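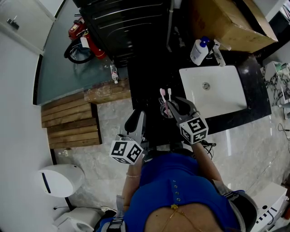 The order from Bultia came in at 6:40 in the morning, and I read it standing up, which is how I read anything with a number in it. 3,000 valves! For four years Bultia had sent us polite emails asking for price lists, and we had sent the price lists, and then it had gone quiet until the next September. I read the order again in case a zero had wandered in by mistake. Then I went and put on my royal-blue top, the one with the wide neck and the four little buttons down the front, and the gold flower on its double chain, because I wasn't going to walk into Wuvico on a morning like that dressed for a regular day.

Wuvico makes valves for irrigation pumps. It's the least glamorous thing on the whole Odgate industrial park, and I love it. I love the smell of the packing room and the noise the second press makes when it's happy. I run the sales desk, meaning I have a phone, a spreadsheet and a chair that leans to the left, and I had spent most of the spring telling the bank that things would pick up.

"They want them in 15 days," I told the production manager.

She took the paper from me and held it close to her face. "We make 800 a week."

"I know."

"That's not 3,000."

"I know that too!"

She sat down on a pallet. I could see her doing the sums with her lips, and then she started to smile, very slowly, like someone who has found money in a winter coat. "If we run the old line," she said.

The old line had been under a tarp since before I was hired. We pulled the tarp off together, and there was a calendar still taped to the side of it, and so much dust that we both had to go outside and cough. It needed belts. It needed a motor that had gone out of production. I called Tsakiris, our supplier across the river, who had stopped giving us credit after what they called the incident with the gaskets, and I talked for so long that my ear went hot.

"You really have the order?" the man at Tsakiris said.

"I'm looking at it."

"Read it to me."

So I read it to him, all of it, down to the delivery address and the part about shrink wrap. He was quiet. Then he said he had a motor in the back that might fit, and that he would drive it over himself, and was it true we still had the good coffee?

It was true – and I made him two cups.

We ran both lines from that night on. The accountant came down in the evenings and put labels on boxes, badly, with great joy. My spreadsheet turned from red to a kind of orange. People I had only ever nodded to in the parking lot turned out to have opinions about ball bearings, wonderful ones, and I wrote some of them down. On day nine the old line threw a belt and we lost most of a shift. The production manager said a word I had never heard her use, and fixed it with her sleeves rolled up and a flashlight in her teeth.

The truck was at the loading dock on the morning of day 15. I signed where the driver told me to sign. He pulled out past the Odgate sign with his blinker still going, and we all stood there waving at him like he was a cruise ship.

When I got back upstairs, the phone was ringing. It was Bultia.

"About the valves," said the voice. "Do you also make the big ones?"

We had never made a big one in our lives.

"What size?" I said, and reached for a pencil.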